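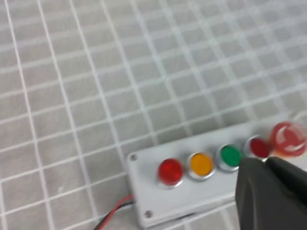 I have a weakness for buttons. Give me a touchscreen and I'll use it, fine, but give me a real button with some travel in it and I'll stand there pressing it like a kid in an elevator! So when I got hooked on old-fashioned push-button boxes last December, my family wasn't surprised. My favorite is white plastic with a row of colors along the top, and the red, amber and green each sit in a shiny metal ring, like something from a diner jukebox. I'm a sucker for the rings.

I found my way into all this at a swap meet in Leltavthorpe (coffee terrible, parking worse), where a seller called Plendora had 402 switches laid out in egg cartons. I went in for a lamp cord. I came home with 6 switches, a bag of caps and no lamp cord.

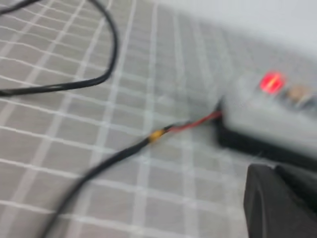 The caps are what get people started, but wiring is where you find out if you really like this hobby. My first try was a rat's nest. I'd cut everything too short, then had to add pieces on, and I spent a whole evening at the kitchen table muttering at a screwdriver. Leave yourself slack! Even when you think you've got plenty, leave a little more.

I wrote some of this up for the Ilcombe hobby newsletter and got more mail than I ever have for my tomato columns.

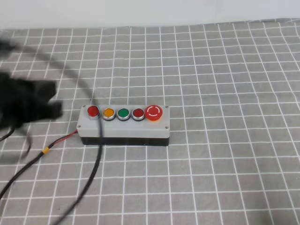 Rónán Keogh wrote in to say I was dead wrong about color order, that red belongs at one end, all by itself, and that anybody who puts it next to green deserves what they get. He went on for 4 pages, with sketches, and I loved every one of them.

I'm still not sure he's right, though I did rearrange my Neagu box that same night.
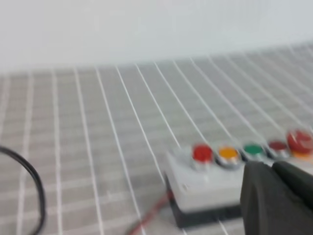 If you're tempted to try one, start with the color plan and worry about the fancy stuff later. Lay your caps out on the table and live with them over breakfast. I keep coming back to red, then orangey yellow, then green, the way they run on this light-topped box with the dark base, and my thumb likes it too. My next one is going by the back door to run the porch lights, as soon as I buy that lamp cord.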